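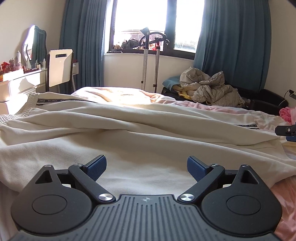

Cómo doblar sudaderas anchas para que no se coman el armario

Llevo todo el invierno peleándome con las sudaderas grandes, las de goma abajo y mangas larguísimas, y por fin tengo un sistema que me dura más de una semana. Lo hago encima de la cama porque en la mesa no me cabe nada (la manga siempre acaba colgando) y prefiero ponerme por la mañana, que entra buena luz y se ven las pelusas y las manchitas que de noche se me escapan.

Qué necesitas

Una superficie grande, un rodillo quitapelusas y, si tienes, un vaporizador vertical. El mío es un Daklow y tarda 2 minutos en calentar. Con plancha también vale, pero al mínimo y del revés.

Primero, el vapor

Cuelga la prenda, vacía los bolsillos y pásale vapor de arriba abajo, tirando un poquito de la cintura con la otra mano. ¡Ojo con las cintas estampadas y las letras! Ahí yo no apoyo nunca el cabezal, lo paso un poco separado. Luego la dejo colgada 30 minutos. Si la doblas todavía húmeda, huele a armario cerrado, te lo digo por experiencia.

El doblado

Extiéndela boca abajo en la cama, con la cintura hacia ti, y alísala con las palmas desde el centro. Si lleva cremallera, ciérrala antes.

Dobla un lateral hasta la mitad de la espalda y baja la manga en vertical, pegada al borde. Repite con el otro lado. Te queda una tira larga, más o menos igual de ancha por todas partes, y si una manga asoma por abajo la vuelves a subir y listo.

Ahora mete la capucha hacia dentro, si tiene, y dobla en tres empezando por el cuello. La goma de la cintura queda la última y abraza el paquete, así no se abre cuando sacas la de al lado.

Cómo las guardo

De pie, en fila, en una caja Gurnby de tela que tengo en el estante de abajo. Me entran 7, apretando un poco. Las claras van juntas, que las de color crema cogen pelusa de todo.

¿Y los plumíferos?

Esos no los doblo así. Se les aplasta el relleno y luego no hay quien los recupere. Enrollados flojitos en una funda grande, o colgados si te sobra barra (a mí no me sobra). El truco de la pelota de tenis en la secadora lo dejo para otro día, que tiene su miga.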